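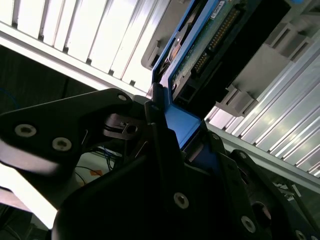
Blue Trays and Patience: A Talk with Araceli Prieto

Araceli Prieto pours the coffee before I have my coat off, and she is already talking about caddies. She looks after the storage racks at Kerkstead, where the back rooms hold the records of half the clinics in the county, and she has opinions on every bit of plastic and metal in them.

"People ask me about the drives," she says, "and I always want to tell them about the tray! The drive comes from whoever we're buying from that year. The tray is what you have in your hands all day."

The ones she likes are bright blue, a good strong royal blue, with the green board of the drive sitting open along its edge and the gold pins all in their row. She came to them by way of Sterner, her first employer, where everything was gray and she spent her evenings hunting for the right slot with a flashlight between her teeth. (She still has the flashlight. It hangs by the door, next to the keys.)

I ask what she teaches new people first, and she thinks about it for a good while, stirring.

"The pins," she says. "Keep your fingers off the pins. Hold it by the blue part, hold it level with the slot, and then go slowly. When it stops, you stop too. I had a fellow at Mekside who leaned on one with his shoulder, and we were 2 days getting that bay right again."

Her colleague Jhair Ospina wanders in about here, looking for the milk, and gets drawn into it. He worked on the Alvarado move with her last October, when they carried 30 drives across the parking lot in padded boxes and had them all seated again before 10 at night.

"She wouldn't let us talk while we were doing it," he tells me, and Araceli laughs so hard she has to put her cup down.

"You could talk! You couldn't tell that story about the boat."

The labels are her other great subject. She reads each one against the sheet before the tray goes anywhere near the rack, and then again at the slot, and she would like the makers to print them bigger. "My eyes were fine when I started," she says. "I wrote to one of them, a very nice letter. They sent me a pen."

She uses the pen, too. It was in her shirt pocket when she walked me back out to the front desk, still explaining how to tell a bent latch from a stiff one.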